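Este site utiliza cookies para melhorar a navegação. Ao continuar, você concorda com a nossa política de privacidade. Aceitar | Configurar

Publicado em 2022-10-21 por Saodah Pillai

Braço Jaretti — Guia de instalação e uso
Seção 7: Perda de imagem da câmera de punho

Esta seção trata da falha em que o braço para de reconhecer o objeto durante a aproximação, ou continua a descer depois de perdê-lo. O painel mostra "ALVO PERDIDO" e a luz da base passa a amarelo.

CUIDADO: não coloque a mão entre a garra e a mesa com a luz amarela acesa. O braço está parado, mas os motores continuam energizados.

7.1 Verificação a distância

1. Pressione a parada de emergência e confirme que a luz ficou vermelha.
2. Retire da mesa tudo o que não faz parte do teste. Deixe uma só peça, de preferência uma caneca vazia de cor escura sobre tampo claro.
3. Solte a parada e leve o braço à posição de observação pelo menu Plarmont > Manual.
4. Abra a imagem ao vivo. A borda da caneca e a linha entre a mesa e a parede devem ser distinguíveis.
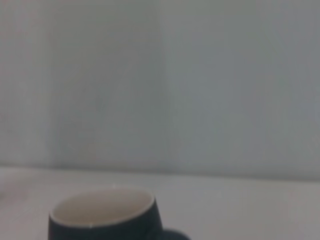 5. Se a imagem estiver um pouco suave, mas com o contorno do objeto legível, a câmera serve para a tarefa. Siga para 7.2.
6. Se não houver contorno nenhum nesta posição, limpe a lente com pano seco e repita o passo 4. Persistindo o problema, vá direto para 7.3.

Nota: a linha da mesa pode aparecer inclinada. Isso depende do ângulo do punho e não indica defeito.

7.2 Verificação de perto

1. Reduza a velocidade manual para o nível 2.
2. Desça o punho em passos curtos e observe a imagem a cada passo. Mantenha um dedo sobre o botão de parada.
3. Pare assim que a imagem virar uma área cinza, sem bordas nem detalhes.
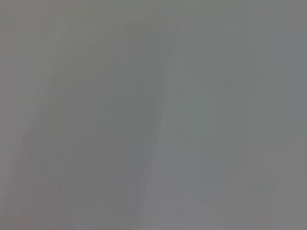
4. Não tente recuperar o foco pelo software. O módulo Forno tem foco fixo e o ajuste do menu altera somente o brilho.
5. Suba o punho pelo mesmo caminho. Se o contorno voltar, a causa é distância insuficiente: aumente a altura mínima de aproximação em Plarmont > Limites.
6. Se não voltar, procure algo encostado na lente ou à frente dela, como fita, cabo solto ou a própria capa de transporte.

CUIDADO: nas versões anteriores à de abril, o braço não interrompe a descida quando perde o alvo. Ele usa a última posição conhecida e pode pressionar a peça contra a mesa. Atualize antes de voltar ao modo automático.

7.3 Ajuste do tempo de espera

O tempo entre a perda do alvo e a parada vem de fábrica em 1000 ms. Para louça e vidro, use 500 ms. Valores menores provocam paradas falsas — a mais comum acontece quando a garra passa diante da lente.

Depois de qualquer alteração, repita 7.1 e 7.2 antes de liberar o braço. Se a falha reaparecer, desligue a alimentação, salve o registro de eventos e envie-o à assistência Rondonuwu com o número de série da base.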